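Speaker notes — Showing the hand what to do
Kathleen Scanlon, 25-minute slot, February meeting

Before starting: clicker, water, check that the sound on the Skavden clip is off. If we start late, drop the section on file formats.

Slide 1. Title

Say who I am and what I do. I run the demonstration side of the Gradine project. My job is getting people to show a robot hand how to do kitchen jobs, and then throwing out the recordings that won't teach it anything. The second part takes longer than the first.

Say up front that this is a talk about collecting demonstrations. Training comes up only where it changed how we collect.

Slide 2. Two ways of showing

By hand: the person takes hold of the arm and moves it through the job. Motors are slack, joints are logged the whole way. Good for reaching, wiping, pushing a drawer shut. Poor for anything with the fingers, as you can't hold five fingers and an arm with two hands of your own.

By remote control: the operator wears a glove and watches the wrist camera on a monitor. The hand copies the glove. Slower to learn, but every finger can be used.

We began with only the first kind. Halilović argued for the glove from the first week and he was right. Say so, he'll be in the room.

Slide 3. The numbers

664 demonstrations kept. Of those, 200 were done by moving the arm by hand and the rest by glove. They cover 6 jobs, all in or near a kitchen cupboard or shelf. We had 4 operators.

If someone asks how many we recorded in total, the answer is that we didn't keep a proper log of rejects until partway through, so I won't give a figure. Don't guess on stage.

Slide 4. Reaching up under a shelf

This is the job I want to spend the most time on. The hand goes up underneath a shelf, finds the right place and makes light contact with the underside. It sounds like nothing. For a person it is a job done by feel, and our operators had very little feel to work with. The glove gives a buzz at the fingertip when the motor load goes over a limit. There is no pressure before that, just nothing and then a buzz.

So they used their eyes. The wrist camera looks along the fingers, and with the palm up most of the view is hand and shelf. Operators learned to watch the gap between the fingertip and the wood and to slow down as it closed.

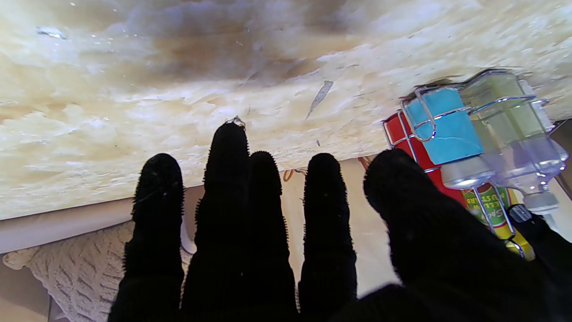 The first habit we had to break was pushing. A new operator would bring the fingers up, get the buzz, and keep going to make sure. In the recording you see the load climb and the wrist start to bend back. A policy trained on that learns to push as well. We asked for a short stop at first contact, then a small correction if needed, then the next move.

The second habit was coming up with all the fingers together. If one finger leads, the operator has one tip to watch. Prukavau worked this out on her own and her success rate went up before anyone else's. After that we taught it to everybody.

Pause here. Ask if anyone has used a glove rig. Usually a few hands. Ask what they did about contact.

Slide 5. The thumb

The thumb deserves its own slide. It sits close to the wrist camera and off to one side, so it is large in the view and soft, and it covers whatever is behind it. If there are things stored beside the work area, the thumb is the part most likely to knock them, and the operator has the least information about it.

What we tried:

A second camera on a stand. Helped the operators, but we didn't want the policy to depend on it, so we dropped it from the training data. That left us with demonstrations where the operator reacted to something the policy couldn't see. Don't do this.

Tucking the thumb in before the reach. Worked for reaching but added a move at the start of every demonstration, and some operators forgot to open it again.

Tilting the wrist slightly during the approach to look past the thumb. This is what we kept. It costs a second or two and the look is in the recording, so the policy can learn to look as well.

Slide 6. Leave the mess

Early on we cleared everything out from around the shelf before each session. Clean background, fast demonstrations, easy to label. The trained policy then did badly in any kitchen with jars in it.

We now leave racks, bottles, jars and hooks where they are, and move a few things between sessions. Same with surfaces. Rough board with stains and flecks on it looks different to a camera from smooth painted board, and a policy that has met only one of them gets confused by the other.

The cost is that operators slow down. Accept it. A slow careful approach near a wire rack is a useful demonstration. A fast one in open space we already had plenty of.

Slide 7. Clip from Skavden (no sound)

Play it once through without talking. 40 seconds would be too long, so it has been cut to the approach and the contact.

Second time, talk over it. Point out the wrist tilt, the slow part, the stop. Mention that the operator was in the next room and had only the monitor.

If the video doesn't play, skip to slide 8 and don't fiddle with it. Last time I lost three minutes.

Slide 8. What we throw out

Anything where the operator talks to someone during the reach. You can see the hand drift.

Anything with a long wait at the start. We trim these if the rest is good.

Anything where the contact was made by accident and the operator then carried on as if it was planned. These are hard to spot. We ask operators to press a foot pedal when they make contact on purpose, and compare that with the motor load.

Failed tries that were recovered, we keep. A missed reach followed by backing off and a second approach is worth having — the policy is going to miss too, and it needs to have seen what comes next.

Slide 9. File formats (skip if late)

One file per demonstration. Video, joint positions, glove positions and pedal on the same clock. Get the clock right before collecting anything. We lost a week's work to a delay between the glove log and the video.

Slide 10. Operators

Short sessions with breaks. Holding your arm up in a glove is tiring and the shoulder goes first. Tired operators get rough at contact, and it shows in the load curve before they'll admit it.

Let operators watch the robot run the policy trained on their own demonstrations. They recognize their own bad habits right away, and I have found no quicker way to fix them.

Slide 11. Questions

Likely ones: why not simulation (we use it for the arm, contact under the shelf was too far off), cost of the glove (send them to Halilović), whether the data will be shared (yes, once the labels have been checked, no date yet).

Leave the contact slide up until the next speaker is plugged in.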